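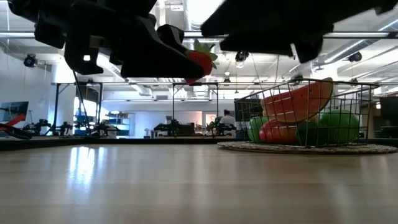 Produce sorting at Ultham is the part-automated handling of small mixed orders at the packing firm Prirus, and one of the liveliest cases of robot work changing a trade from the inside. Its arms do their learning on toy produce before they meet a real crate. A strawberry is a favorite first lesson, held at the very tips of the black fingers, and a wire mesh basket with a watermelon slice and round green fruits makes a fine crowded target. Practice benches stand in one open room, so packers can watch several arms in one visit.

The program began in January with 15 packers out of a staff of 83. Before then, a packer on the small-order line bent, reached and turned for a full shift. Packers who joined the program now spend part of the week as "arm leads," a job title coined at Ultham. They choose the practice items, judge each grip and decide when an arm is ready for the line. It is skilled work, and it draws on everything a good packer knows about bruising!

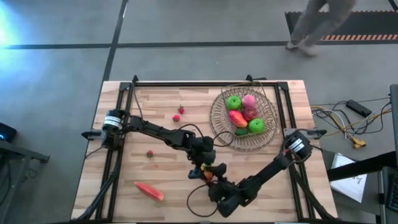

Two arms at a practice table, with a basket of fruit and strawberries set out on the wood.

Training for arm leads lasts 21 days and is paid at the full rate. Pay grades were rewritten to include the new role, and the packers' own handbook, Curance, gained a chapter on working beside the arms.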